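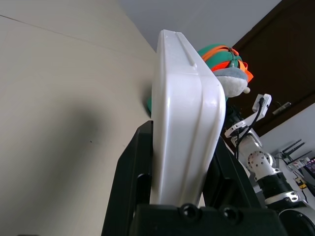 3. Materials and methods

3.1 Study area

The survey was carried out in Weline, a market town on the lower reach of the Etow. The town has two distinct kinds of housing. The older streets near the river are terraces with shared back yards, and most households there have no space for more than one bin. The newer estates on the northern side have front gardens and side passages, and each house has its own set of bins. Collection rules are the same in both parts of the town, but the collection day differs, and the older streets are served by smaller vehicles that cannot take mixed loads.

Kerbside collection of plastics began in Weline later than in the neighbouring district of Purwood. When the survey was planned, the rules on which plastics could be put out had already been changed twice. Film, trays and soft packaging had been accepted, then refused, then accepted again in part. We expected this history to show up in what people put in the bin, and the questions were written with it in mind.

3.2 Sampling

Addresses were drawn at random from the list of domestic properties, with equal numbers taken from the older streets and the newer estates. In all, 400 households were sent a letter, 200 in each part of the town. The letter explained the purpose of the study and gave a closing date of 21 Nov 2020 for replies. Flats above shops were left out, as their waste is handled under trade agreements and the residents have little say in how it is sorted.

We received 171 usable replies. Forms were treated as unusable if the section on plastics had been left blank. No payment was offered for taking part. Households that had moved in since February were kept in the sample but marked, so that their answers could be checked against those of longer-standing residents.

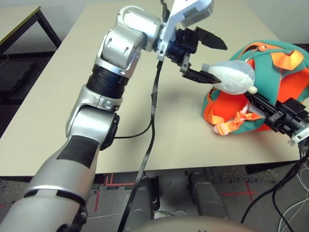 3.3 Questionnaire

The questionnaire had two parts. The first asked about the home: the number of people living there, the kind of property, where the bins were kept and who usually took them out. The second asked the person filling in the form to say what they would do with a range of ordinary items at the end of their use. Answers were given as "recycling", "general waste", "keep or pass on" or "not sure".

Items were chosen to cover cases where the local rules were clear and cases where they were not. Drinks bottles and food tins fell into the first group. Rigid household plastics, broken toys and items made of more than one material fell into the second. The wording followed the Berrada household waste form, with small changes to match local names for the bins. Brand names were not used anywhere on the form.

A space for comments was left at the end. Many people used it to complain about missed collections, which was outside the scope of the study, but the comments were kept and read. Where a comment explained an answer given earlier in the form, it was coded with that answer.

3.4 Items with no clear route

Soft toys caused the most difficulty during coding. They are not accepted in the kerbside scheme in Weline, and charity shops in the town differ on whether they will take them. Several people ticked more than one answer for this item. These replies were coded as "not sure" unless the comments showed a clear preference.

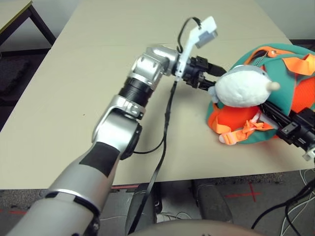 Figure 1. Robot arm with a two-finger gripper, and a soft toy on the table.

Rigid plastics were simpler to code, though the answers themselves were more divided. We grouped storage boxes, trays and similar pieces together, as early replies showed that people did not draw a line between them. Garden plastics were kept apart, mainly because households in the newer estates had far more of them and would otherwise have dominated the group.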